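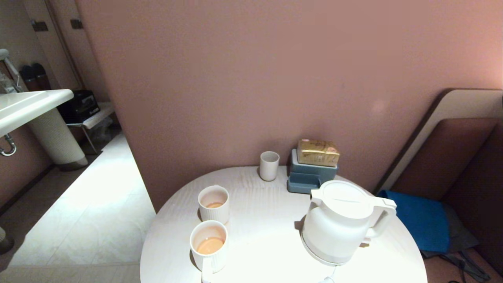 Figure 3. Head camera view of the tea table used in the pouring and mug-handling trials, with the kettle on its base at right and the two ribbed mugs at front left.

4.2 Comparing the two grippers on the tea table

I'll admit I went into this part of the study with a favourite. The Jarkico is a plain two-finger parallel gripper with rubber pads, and I've used one for years on other jobs. The Arkeck has three softer fingers that curl inward, and it costs a fair bit more. I wanted to know if the extra money bought us anything when the objects were ordinary kitchen things, so both went onto the same Marchand arm, with the same controller and the same head camera, and took turns at the table in Figure 3.

The layout stayed put through the whole comparison. Mugs at the front left, small plain cup near the wall, kettle on the right, blue holder behind it with the gold box on top. We moved things by a few centimetres between attempts (otherwise the controller could more or less have done it blind), but the general arrangement is the one you see. It's a crowded little spot on the kettle side, and I liked that. A lot of gripper papers use one object in the middle of a big bare bench, and my own kitchen has never looked like that!

White on white gave us more grief than I'd planned for. The tabletop is pale and shiny, the mugs have glossy rims, and the overhead light leaves a glare patch that the depth estimate really doesn't like. With the stock settings the camera would lose the far rim of a mug and put the grasp point too low. We turned the exposure down and added a short second look from a slightly different head angle before each reach, which fixed most of it. The same fix was used for both grippers, so it shouldn't favour either one.

We logged 1856 attempts altogether, split evenly between the two. An attempt counted as good if the object was lifted, held for three seconds and set back down upright. Anything that slipped, tipped or spilled was a miss, and so was a grasp that needed a nudge from one of us.

On the ribbed mugs the Arkeck was clearly ahead. The soft fingers settled into the vertical ribs and stayed there, even when the approach was a bit off. The Jarkico pads met the ribs edge-on and the mug would sometimes twist a few degrees on the way up, and with tea in it you notice a twist pretty quickly. Going for the handle instead helped the Jarkico a lot, provided the handle was pointing somewhere the arm could get to.

The kettle went the other way. Its handle is squared off, and a parallel gripper closes on a squared handle very nicely. The Arkeck kept trying to wrap it, bumped the body of the kettle with its third finger, and pushed the whole thing sideways on its base. Of all the Arkeck misses on the kettle, 74 were this exact bump. I tried a few wrist angles to get around it and none of them made me happy. The power cord didn't bother either gripper much, though the planner took wider paths on that side than I'd have liked.

The small plain cup was easy for both, apart from the reach. From where the arm is mounted it has to come over the mugs, and the Arkeck is bulkier, so the planner gave up and replanned more often. Median time to lift came out some 127 milliseconds longer for the Arkeck on that cup, which I wouldn't lose any sleep over.

I ran a short extra set in November with the controller from our earlier Skalloddale project, mostly out of curiosity. It was slower on everything, but the order of the two grippers on each object didn't change, and that made me a bit more comfortable putting the kettle result down to finger shape. I haven't tried either gripper on the gold box in enough numbers to report it here. The next section covers the force traces for the mug lifts.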